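Call for Participants: Simulated Handling Course, Second Intake

The Hindar Technical Institute invites applications from enrolled students for its project course in robot handling. Participants work in simulation throughout the term and prepare an entry for the Grudard Student Challenge. The hall model, with its roller conveyors and blue supports, is supplied by Flodico and is the same for every team.

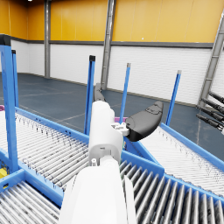 Vol. 14, No. 2

Places are open to students in any technical program who have completed an introductory programming course. Prior work with robots is welcome but is not required. Applicants should be able to attend the weekly lab session in the Baláž Building and to set aside time for team work between sessions.

Each team will write and test a control program for a two-armed humanoid robot. The first task concerns a single green bottle standing upright on a conveyor. Teams must bring both hands into position, grasp the bottle and transfer it to a bin. Later tasks are set by the course staff and will be released after the first review. 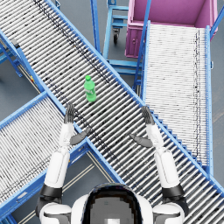

Do participants need their own computer?
Workstations are provided in the lab, and all simulation runs submitted for review must be made on them.

Selected participants will be expected to:

Attend all lab sessions and both reviews
Keep a written log of test runs, including failed runs
Submit a team report of no more than 2,000 words
Present the team's work at the closing session

The course carries credit as a technical elective. There is no participation fee. A total of 38 places are available, and students who applied in January without being placed may apply again – their earlier documents remain on file and need not be resubmitted.
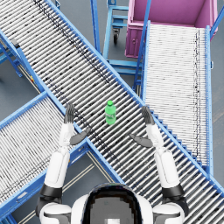 First task: both hands open on either side of the bottle.

Applications consist of a one-page statement of interest, a current transcript and a short sample of code written by the applicant. Team applications are accepted, although each member must submit a separate statement. Materials should be delivered to the course office or uploaded through the student portal by February 22, 2026. Incomplete applications will not be reviewed. Applicants will be notified of the outcome in writing.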